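The winter her aunt died, Zoriana Hladun inherited a bread recipe with one line missing. The rest of it was there in blue ink, flour and salt and the honey from Panasiuk's, and then came a gap where the paper had been folded so often that the words had simply worn away, and after the gap it said, *and then it will be right.*

She tried it first in December, with the kitchen window open a crack as her aunt had always kept it, and got something you could have propped a door with. 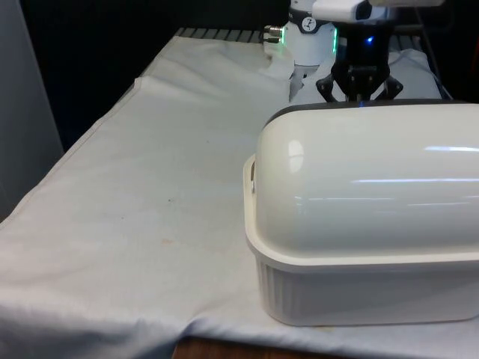
She tried it with less water, and with more, and once with an egg, which she knew was cheating. By the spring she had stopped telling people about it — except for Alois Haslinger across the landing, who ate every loaf with butter and far too much politeness, and who had known her aunt since 2000, when they had both moved into the building and quarrelled over the same cellar shelf.

It was over one of these loaves that she finally asked him whether he remembered anything at all, a word, a habit, anything her aunt might have done between the kneading and the oven.

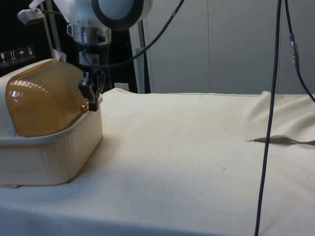 Alois said that she used to go out. She put the dough by the stove and walked to the river and back, the long way, past the church, and if she met somebody she stopped and talked, and he had never once known her to hurry home for it.

Zoriana looked at the recipe for a while. Then she covered the bowl, found her coat, and asked him if he would like to come.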